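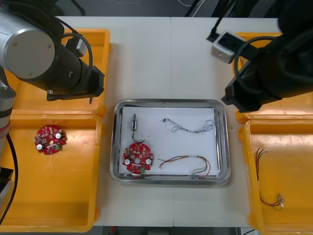 Tray of electronic parts, orange bins either side

Felleo carrying on without their drummer – thoughts?

kyei_side_two
Posted Sunday, July 27, 2025
So the Felleo mailing list email landed this morning and I've read it three times now. Elikem Odoi is out, or "stepping back from live work", and the September dates are going ahead with Mitiku Belay on drums. I've got tickets for two of them and I don't know how I feel! I first saw them when they were supporting Arnar in a room the size of my mum's kitchen and it was Elikem I went home talking about, not the songs. Is anyone else thinking of selling theirs?

stevow_b
Selling? Before you've heard a note? Mitiku is a lovely player. He did the last Arnar tour and I thought he was the best thing in it (admittedly I'd gone off the singer by then). Give him a chance.

Da-eun Han
I'm keeping mine. Gutted about Elikem though. Does the email say why? I'm not on the list, I changed my address and never got round to signing up again.

kyei_side_two
No reason given. One paragraph, thanks him for the years, then straight on to parking and the merch pre-order. That's what got me really. The man plays on every record and he gets less space than the tote bags.

rimshot_rita
It's a band email, it's not a biography. Maybe he asked them to keep it short? People do. My brother left a covers band after eight years and the only thing he wanted was for everyone to stop going on about it.

kyei_side_two
OK fair, I hadn't thought of that. Still think they could have managed a photo of him.

old_tom_tom
I'll be the grump. Felleo without Odoi is a tribute act with the original singer. The whole feel of Kyei (the album, not you, OP) is him sitting just behind the beat while everyone else rushes. You can put the best drummer in the country on that stool and "Lanterns" will still come out as a different song.

stevow_b
They've already been a different band once though! Efua Opoku wasn't there at the start. If you'd posted this when the first bass player went you'd have said exactly the same, and then she turned up and wrote half of Kyei.

old_tom_tom
I did say the same. I was right for one tour and wrong after that. Bass is not drums.

Da-eun Han
Bass is not drums, he says, and every bass player on the board puts their tea down.

lowend_kofi
Tea down. I've spent a lot of evenings trying to learn Efua's part on "Lanterns" and I promise you the drag in it is at least half hers. Listen to the version on the radio session where the kick is so quiet you can barely hear it. It still leans back. So I'm fairly hopeful about September as long as she's there.

(Not Kofi Korletey the guitarist by the way, I get asked. I wish.)

rimshot_rita
Just put that session on while doing the ironing and I think you're half right. The verses, yes. The chorus is all Elikem on the ride though, it sort of wobbles. I love that wobble.

old_tom_tom
Thank you Rita.

ticketstub_jo
Can I ask a boring question – does anyone know if you can get a refund over this? I paid over £3 in "handling" on top of everything else so I'm feeling sore already.

stevow_b
I doubt it, jo. When Arnar changed their line-up the small print said the bill could change. Yours might be worded differently so check your own ticket. You could try the resale page, that's how I got mine.

ticketstub_jo
Cheers. Just looked and mine says the same sort of thing. Going then, I suppose! Might even enjoy it.

kyei_side_two
I've had my tea and calmed down a bit. I'm going to keep one and offer the other here before I put it up anywhere else. It's the second night, standing, what I paid for it. Message me if you want it.

Da-eun Han
Is it the one with the support slot from that Stevow lot? If so my sister might be interested, she's mad about them. I'll ask her tonight.

kyei_side_two
It is, yes. I'll hold it till she decides, no rush.

old_tom_tom
Nobody's asked but I'm going as well. Bought mine ages ago and the wife wants a night out. I shall stand at the back with my arms folded.

lowend_kofi
See you at the bar then, I'll be the one moaning about the bass being too low in the mix. Has anybody seen a set list from the warm-up show yet? I heard they'd dropped "Lanterns" altogether but that was from a bloke in a record shop and he also told me Mitiku was left-handed.

stevow_b
He isn't. No set list that I've seen, but I'll put it up in the tour thread if one appears.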